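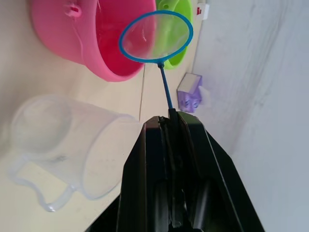 Lorton wants the mesh rinsed in plain tap water and nothing else, no soap, not even the mild kind, and after the trouble we had in October I am inclined to go along with it. The reply came in while I was still filling the kettle, and it went on to ask whether we had thought of keeping one net per basin. We had, a long time ago, and then we let it slide the way one does.

2 Nov 2025, wet bench, Sunday and very quiet

So I have spent a pleasant morning on nets and basins, which I know is nobody's favorite job, but I do rather like it with the radio on. The little net with the blue rim is still the best one for lifting floating bits out. The mesh is fine enough to catch the small stuff, and the handle is thin, so you can get it in close to the wall of a basin without stirring everything up. The older Skorport nets have a stiffer handle and I keep knocking things with them.

Basins: I propose we go back to pink for the first rinse and green for the second. It was a good habit – you could walk in half asleep and know where you were. Please don't swap them, even if the one you want is at the far end of the bench.

I ran batch 2203 through this morning, 204 beads in all, counted in and counted out. Four stayed behind in the mesh after the first tip, tucked up against the rim, and came free when I turned the net over and dipped it again. I gave the second rinse 60 seconds, same as the Miltdale sheet says, and swirled slowly. Slow really is better here. If you hurry, the beads climb the side and you end up chasing them with a fingertip.

The joint where the handle meets the rim is the place to look when you clean up, by the way, as grit likes to sit there. An old toothbrush does it nicely (top drawer, the one with the tape on).

Still to do: ask Lowther for two more fine nets, same size, and write the rinse order on the card over the sink. Batch 2203 is on the drying rack under a paper towel, so please leave the window shut.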